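Towel Folding Examples: Your Questions, Answered
Brelow Project | Last updated 30 May 2025

Who are these answers for?
Anyone who has signed up to record with us, or is thinking of it, and would like to know what they are getting into. Irina Husar put the first version together in January and has been adding to it ever since (she keeps every question people email her, bless her).

What do you mean by an "example"?
One complete fold, start to finish, with a person guiding both arms the whole way. The camera views and the arm movements are saved together, and the learning system studies them later. We have 2780 so far and would dearly love to reach 3000.

Do I need to know anything about robots?
Not a thing! If you can fold a towel at home and don't mind being a beginner for an afternoon, you'll do fine. Most people feel clumsy at first, and then their hands settle down.

How long is a session?
We ask for 30 folds, with as many breaks as you like. Please do take the breaks, as tired folds tend to be rushed folds.

What if I drop a corner?
Pick it up again and carry on. We like to keep those recordings, because the system has to learn how to recover too. Only stop and mark the example as bad if the towel leaves the table or an arm bumps something.

Should I always fold the same way?
Same general order, please, but don't fuss over being identical. Lay the towel down a little differently each time, and go slowly when both grippers are holding the same edge.

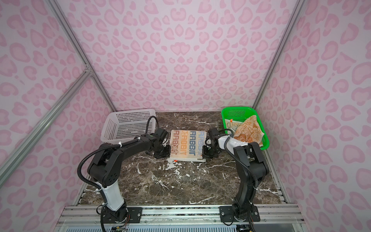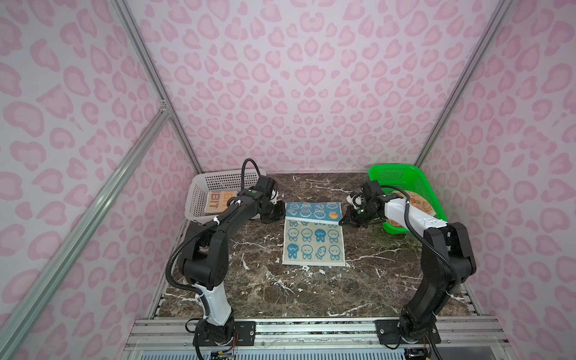

Can I bring towels from home?
We'd love that, as long as they are clean and you don't need them back in a hurry. Thick ones, thin ones, faded ones, they all help. Drop them off at the Sketanley desk with your name on the bag.

Will I get to see what the system learned?
Yes, we send everyone a short note after each round of training. The last round used 1310 of the examples, and the next one will use the whole set. If you'd rather not get the note, tell Irina and she'll take you off the list.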